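From: Jivell
To: Plerasstead shared workshop list
Date: 7 June 2019
Subject: Re: hand-held grippers, finger lining and marker cubes

Hello again everyone, and thank you for the kind replies to my last one. I meant to answer over the weekend, but then the printer wanted a new nozzle and you know how that goes.

Someone on the Florholm side wrote:

> We have printed the Plerasstead gripper body twice and both times
> the fingers slip on anything with a round edge. What are you
> lining them with? Also, do your marker cubes stay put? Ours work
> loose after 30 minutes or so and then the tracking wanders off.

The lining first. We went with black rubber sheet, 2 mm, glued in while the finger is still off the body. I tried foam back in December and liked the feel of it very much, but it tore at the tip and I spent a whole evening picking crumbs out of the hinge. If you do use rubber, rough up the print with coarse paper first and leave it clamped overnight. I didn't the first time, and I was sorry!

As for the cubes, yes, ours used to creep as well. The cure was a longer screw (14 mm into the base, where the old drawing has something much shorter) and a drop of thread lock. Please check that you can still get your hand all the way into the handle with the longer screw fitted, and if you have big hands like mine, scale up the handle before you print it. The file on the workshop drive is version 19, and please don't use anything older, because the slot for the pad is too tight in those and you'll be at it with a knife.

Cables are still my weak point. I keep meaning to make a proper clip for the forearm, something soft that takes the pull off the plug, and if anybody has already drawn one I would be very glad to borrow it. A strip of hook-and-loop does the job for an hour, and then it starts to itch.

We have been practicing on bowls, for the round edge you asked about. My advice is to come in slowly from both sides and keep your elbows low. I find it easier standing up, though others here swear by a chair.

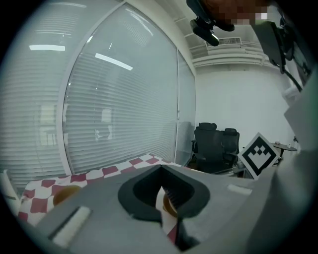
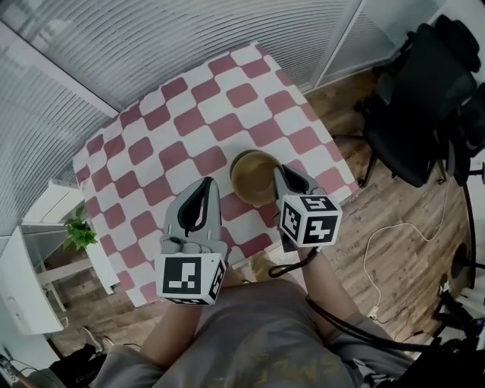
The checkered cloth is in both; the second has the two grippers at the brown bowl.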